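The Basket Comes Out First

Hortensia Lucero on play food, hand-me-downs and why she won't buy a toy till

I'd promised to be at Hortensia Lucero's by ten on Saturday, and I was late, and she'd already made the coffee and drunk hers. She has run the Rora toy library for long enough that half the parents in my street have borrowed something from her (we had the wooden garage for most of a winter, sorry Hortensia), and I'd been wanting to ask her about the play kitchen things ever since my youngest started serving me dinner eleven times a day.

"Food goes out more than anything," she told me, before I'd even got my notebook open. "More than trains. People think it'll be trains."

There are 355 things in her lending book at the moment, and she knows them rather well. The pretend food sets go out as a basket, a tray and a plate, with whatever vegetables she feels like adding. She's firm about the basket. A plastic tub is easier to wipe, she admits, but children don't carry a tub about on their arm and go to market with it.

"You give them a basket and they're off. They're shopping. I don't have to say a word." 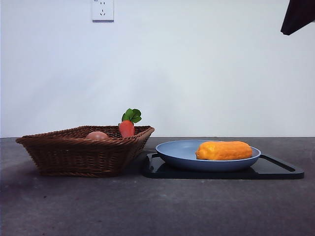
What goes in, and what stays out

I asked whether there was a proper list. There used to be! She typed one up when she started, with 40 foods on it, and then found that the children tipped the lot on the floor and walked away. Now a set might be three or four pieces. A carrot always, if she's got one, as the green leaves give small hands something to pull on and it stands up nicely in a corner of the basket. Then something round, then something long.

"I'm not fussy about what they are," she said. "I had a little boy who told me very seriously that the round one was an egg, and his sister said potato, and they had a proper row about it. Lovely. That's half an hour's play out of one toy."

She gets most of it second-hand. Gendisside, the charity shop by the bus station, keeps a bag under the counter for her, and she once came home from a school fair in March with 22 pieces of play fruit for the price of a sandwich. New things she buys only when she has to. She doesn't like a toy till ("it beeps, and then the beeping is the game"), and she's gone off anything with a face on it.

Plates are another matter. She'd rather have one decent big one than a stack of tiny ones, and blue if she can get it, so the food shows up. I said that sounded like advice from a restaurant and she laughed and said her first job was in one - a place called Khan, where she carried plates for two summers and dropped a fair few.

"You learn what a plate's for. It's so somebody can put something down in front of somebody else. Toddlers understand that completely."

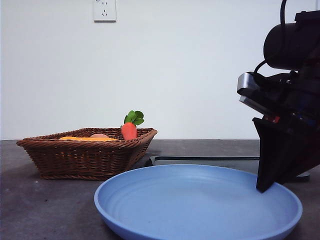 Basket and carrot, with the big blue plate in front.

Then we got on to tidying, where I'm afraid I went on a bit about my own kitchen floor. Her trick is that the basket is the only thing that has to be filled. She doesn't say "tidy up", she says the shop is closing, and the vegetables go home. The plate goes on the tray and the tray goes on the shelf, and if one sweetcorn ends up in somebody's welly, well, it'll come back.

Does it, though? "Mostly. I had a lemon back after two years. They'd moved house with it."

She wrote up 756 loans last year, all by hand, in a green ledger with a pen on a string. Her nephew wants her to put it on the computer, with a program called Rivance that he uses at work. She's thinking about it, in the tone of voice I use when I'm thinking about the gym.

I asked what she'd tell a parent starting from nothing. She went quiet for a bit and topped up my coffee.

"Don't buy the big box. Get a basket you wouldn't mind having in your own kitchen, and put a carrot in it. Then sit down and wait to be given your dinner, and eat it all up, even if you've had it before."

The toy library is open on Saturday mornings, and she could do with more lids for the saucepans if you've any going spare.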